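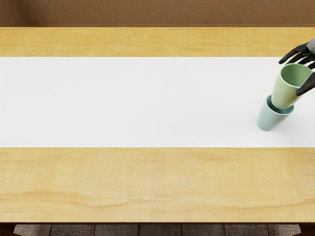
Page last changed: November 2025

Budgeting for a kitchen robot arm (before you fall in love with one)

I get more mail about this than about descaling kettles now, so I'm putting it all in one spot. My own budget started on the back of a power bill and went wrong in every direction, mostly because I priced the arm and forgot everything attached to it!

Start with the job. Write down the one chore you'd really like gone. Mine was nesting cups after the dishes, one into another, green into blue, so they take up half the shelf. It sounds tiny, but it needs a hand with proper fingers that can hold a cup by the rim and lower it in on a bit of an angle. If all you want is something pushed from A to B, a plain two-finger gripper will do and you'll save a bundle.

Try it on a simulator first. Set up a table like yours, put a couple of cups on it and have a go at the chore on screen. I did this with a plain white runner across a wooden table (pale cups on white, which I'd change next time, a darker cloth gives you more contrast) and I learned heaps about reach before I'd spent a cent.

Then do the boring extras. My list came to this:

Mounting plate and bolts, $172
Spare fingertip pads, $58
Bench reinforcement, timber and brackets, $159
Delivery, $100

That's $489 with no arm in it. Harriet Marchetti wrote in to say she'd left out delivery as well, and she lives up a flight of stairs, so get a quote to your actual door.

Measure your bench depth, then measure again with the arm's elbow in mind. The elbow swings out behind and it will find your splashback. Mark it out with masking tape and leave the tape down for a week while you cook.

Ask the seller what a replacement finger costs and how long it takes to turn up. Bożena Malinowski got her answer in writing, which I'd copy.

One more for the cup people: buy tapered ones, wider at the top. Straight-sided mugs don't nest for me either, and I've got two hands.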